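Search this site Go Clear

Trosden Packing Notes – README

Posted in December by Kazimiera Lis

# Small box packing, pencil case and knife set

This folder holds the notes for one task of the Trosden collection: putting a few desk things in a small cardboard box and closing the lid. I wrote the first version of this file in Ostley, and Waldemar Kwiatkowski has corrected the parts on folding. If you only need the list of files, please go to the section "Contents".

## The task

The box is placed open on the brown table. The things go inside, then the lid comes down over them and its front edge is tucked in. The task is finished when the lid stays down without a hand on it. We do not use tape, and we do not write an address.

The lid is the difficult part. It is one piece with the back of the box and has a crease near its free edge. When the crease is too fresh, the cardboard wants to open again. When it was folded many times, it becomes soft and the edge goes in crooked. We replace a box after 12 closings, or earlier if a corner is torn.

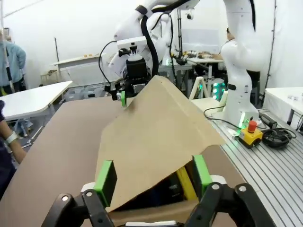 Please note also the difference between "closed" and "tucked" in the labels. "Closed" means the lid lies flat on the box. "Tucked" means its front edge is inside too. In the first version I used both words for the same thing, and Waldemar found 5 records where this made a wrong result. They are corrected now.

## Objects

- **Box.** Tan corrugated cardboard with a hinged lid. The front edge has small tabs folded over the rim. We bought ours flat, from Żak, and folded them by hand.
- **Pencil case.** Navy blue fabric, black zipper with a metal pull ring. It is laid on its side at the start. The zipper must be fully shut, or the ring catches on the rim.
- **Utility knife.** Yellow, with black slider and black end cap. The blade is drawn in and the slider is pushed back before every start. Please check this also when you only move the knife from one side of the table to the other.

The usual order at the start is pencil case at the left, box in the center, knife at the right. The lid stands up at the back.

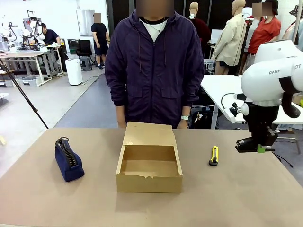 ## Contents

- `notes/` – 132 short text notes, one for each packing
- `labels.csv` – start order, end state, and a remark if there is one
- `folding.md` – how to fold the box from flat, by Waldemar
- `old/` – the first labels, kept only for comparison

The remark column is free text and is not always in good English. In 36 rows it is empty, which means that there was nothing to say. It does not mean the row is missing.

## End states

`tucked` – lid down, front edge inside.

`closed` – lid down, front edge outside or only partly inside.

`open` – lid is up, or it came up again after the hand was taken away.

`spoiled` – the box was damaged and the packing was stopped.

## Known problems

The pencil case is soft, and its height depends on what is in it. In the early notes we did not write down the filling. If the remark says "fat case", it was full of pens and the lid could press on it.

The name Cerkgate appears in some old remarks. It is the room where we kept the flat boxes. Cardboard from there was a little damp in the beginning and it folded more easily than it should. I left these rows in, but you may want to filter them.

If the knife lies on top of the case, it can slide toward the front when the lid comes down. We prefer it beside the case – this is a wish only, and the labels do not check it.

## Changes

Second version: words for the end states made clear, folding guide added, wrong records corrected. The start order is now written from left to right as seen from the front of the table.

Contact: Kazimiera Lis, Trosden | © Trosden Packing Notes | Back to top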